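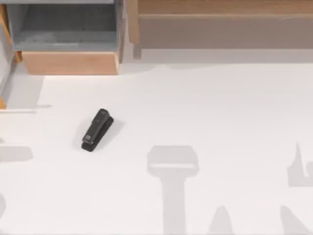

Kindemside asked on the tracker whether these demonstrations were scripted, and if not, whether the pauses could be stripped out before training. They were not scripted. Every episode was driven by a person through a pair of hand controllers, and the pauses are left in. There is a trimming flag in the loader if you want them gone (see Loading).

# prorura-stapler-teleop

Remote-control demonstrations of a single desktop task in simulation: pick up a black stapler from a white table and hand it from one arm to the other, then set it down. Two arms, one loose object. Recorded at the Clidurbridge lab with the Prorura teleoperation stack.

## Contents

| Item | Value |
|---|---|
| Successful episodes | 100 |
| Failed episodes (separate folder) | 19 |
| Episodes starting with the left arm | 65 |
| Typical episode length | around 13 seconds |
| Arms | 2 |
| Setting | simulation only |

The left-arm bias comes from where the stapler spawned. It was not balanced afterwards. If you need an even split, sample by the `start_arm` field.

## How the episodes were recorded

The operator sat at a desk with one controller in each hand. Moving a controller moved the matching arm, and the trigger closed the gripper. Releasing the side button froze the arm so the operator could bring their hand back to a comfortable spot – we call this a re-grip, and it shows up in the actions as a run of near-zero motion.

An episode starts when the scene resets and ends when the operator presses the stop button. Success was marked by the operator, then checked against the stapler's final pose. Where the two disagreed, the episode went into `failed/`.

The stapler's position and angle change at each reset. The table, the furniture behind it and the lighting stay the same. The arms cast soft shadows on the tabletop, including when the arms themselves are out of view. We left them on. A policy trained here may pick up on the shadows, so test with them off before you rely on a result.

## Camera notes

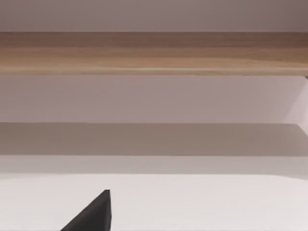

A comment on the first release said that views with no stapler in them were wasted and should be filtered out before download. We keep them. One camera often misses the object while another has it, and dropping frames from one stream breaks the alignment with the actions. Gripper fingers enter the view from the edges in many frames, sometimes with only a tip showing.

If you filter, do it across all streams by timestamp.

## Fields

- `obs/images/*` – RGB, one stream per camera
- `obs/joints` – joint positions, left arm first
- `obs/gripper` – opening, 0 is closed
- `action` – target joint positions and gripper targets
- `start_arm` – `left` or `right`
- `regrip` – true while the side button is released
- `success` – true or false

## Loading

```
from prorura import load_set

eps = load_set("stapler-teleop", trim_regrip=True)
```

`trim_regrip` cuts steps where both arms are frozen. It does nothing when only one arm is frozen.

## Known problems

- The gripper value lags the trigger by one step in the earliest episodes.
- Some handovers clip slightly through the stapler's base. The contact settings were changed later, but the old episodes were not re-recorded.
- Long, our replay viewer, draws the right arm with the wrong home pose. The data is fine.

Next release is planned for August and will add a second object.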